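Storing Shoes in a Closed Cabinet
Nendetti Residence Services, Resident Guides
Updated December 17, 2018

This guide explains how to prepare and use a small two-door cabinet for everyday shoes. It applies to all units in the Jillow and Perron buildings. Residents with open racks should consult the separate guide for entryways.

Before you begin

Remove everything from the cabinet and wipe the shelves and side walls with a damp cloth. Leave both doors open until the surfaces are fully dry. Check that each door swings freely and that the hinges are tight. A loose hinge may be tightened by hand with a screwdriver; do not use a power tool.

Preparing the shoes

Knock the soles together outdoors to remove grit. Brush suede, fleece and other soft uppers in one direction with a dry brush. Do not apply water to these materials. Shoes that have been worn in rain or snow should stand on a mat overnight before they are put away.

Placing the shoes

Open both doors as far as they will go. Set each pair on the middle shelf, side by side, with the toes facing out. Soft shoes and slippers should not be pressed against a side wall, as the nap will flatten.

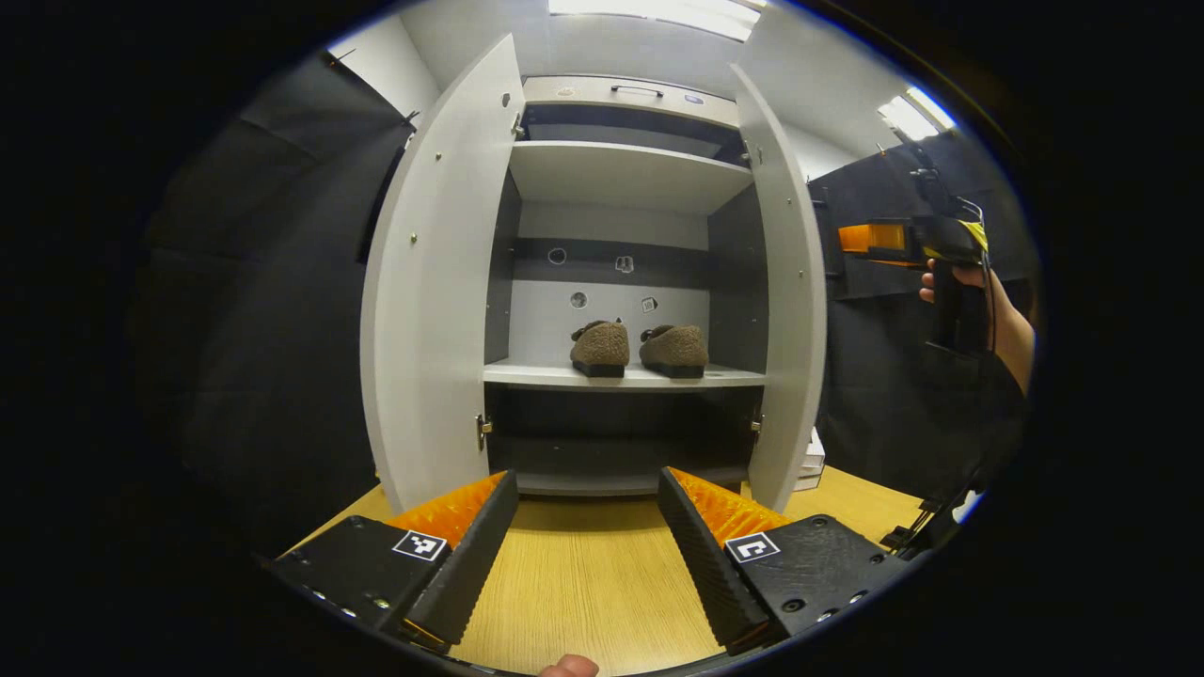 Keep one pair to a shelf where the cabinet is narrow. Heavier footwear, such as work boots, belongs in the lower compartment, where it will not strain the shelf supports. Shoe polish and sprays are not to be stored with footwear in any unit.

Close the left door first, then the right. If a door does not meet the cabinet evenly, check that no heel or strap is in the way before adjusting the hinge.

Ongoing care

Air the cabinet once a week for 20 minutes with both doors open. Cedar blocks are permitted and should be replaced each June. Replacement shelves and hinges may be requested at the Eso service desk, Room 41, by giving the unit number and the width of the cabinet.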